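# Bench kit review: speaker notes

Emville session, February. Slot is 50 minutes including questions. Speaker: Vasylyna Skoryk.

## Slide 1: Scope

- The talk covers the Lozano two-arm bench kit, sold by Flatel as a package: arms, controller, mounting hardware, one year of support.
- I ran it for 11 weeks on light assembly and sorting work. I paid the list price and have no arrangement with Flatel.
- Out of scope: welding, anything wet, anything above the rated payload.

## Slide 2: What arrives

Two cartons. The arms come assembled, the mounts do not. Hex keys are included, but the long one for the base bolts is soft and rounded off on my second mount. Use your own.

The printed manual covers one arm. The two-arm setup is in a separate file on the support site, and the link on the card goes to the old version. Ask support for the current one by email. They answered mine in a day.

(Pause. Ask who in the room has mounted arms to a wooden table.)

## Slide 3: Mounting

- Clamp first, drill later. I moved both bases 4 times before drilling.
- Check the shared reach zone with the motors off. Move each arm by hand to its limits and mark them with tape.
- Route cables before calibration. A cable that pulls on the wrist shows up as a slow drift in position, and it is easy to blame the motors for it.
- Leave slack at the wrist. Leave less at the base.

## Slide 4: Calibration

Each arm is calibrated alone, then the pair. The single-arm routine is good: it runs unattended and writes a log that can be read without the vendor tool.

The pair routine is weaker. It assumes both bases sit at the same height and gives no warning when they do not. On my table the difference was small but enough to spoil handoffs. I shimmed one base and ran it again, and the error cleared. Flatel has the report. The fix was not in the release I tested.

## Slide 5: Grippers

Standard fingers are flat and do well on boxes and blocks. They are poor on small or rounded parts. The tool plate uses a plain bolt pattern, so custom fingers are practical. Gorkeck sells blanks that fit, and a printed part works for light loads.

Points to make:

1. Pointed tips reach into tight spaces but have little contact area. Set the grip force low and raise it in steps.
2. Soft pads forgive position error. They also wear, and the controller has no counter for that.
3. After any finger change, redo the tool offset. The software will run with the old one and say nothing.

## Slide 6: Results

Longest run without a stop: 190 cycles. The stop was a dropped part, recovered by hand. I did not test overnight operation and will not guess at it.

If asked about speed: default limits are conservative. Raising them is a settings change, but the guarding assessment has to be redone before anyone works near the arms.

## Slide 7: Recommendation

Suitable for a lab or a small shop that has one person comfortable with config files. Less suitable for a site that expects the vendor to do the installation. Flatel quotes for installation separately, so get that figure before comparing with other kits.

Leave the last slide up during questions. Config files and the shim drawing are available on request.

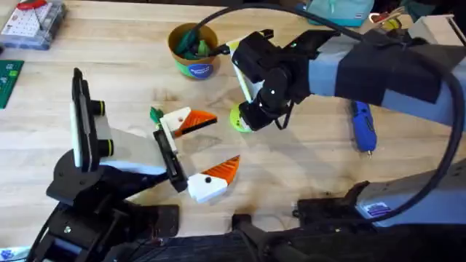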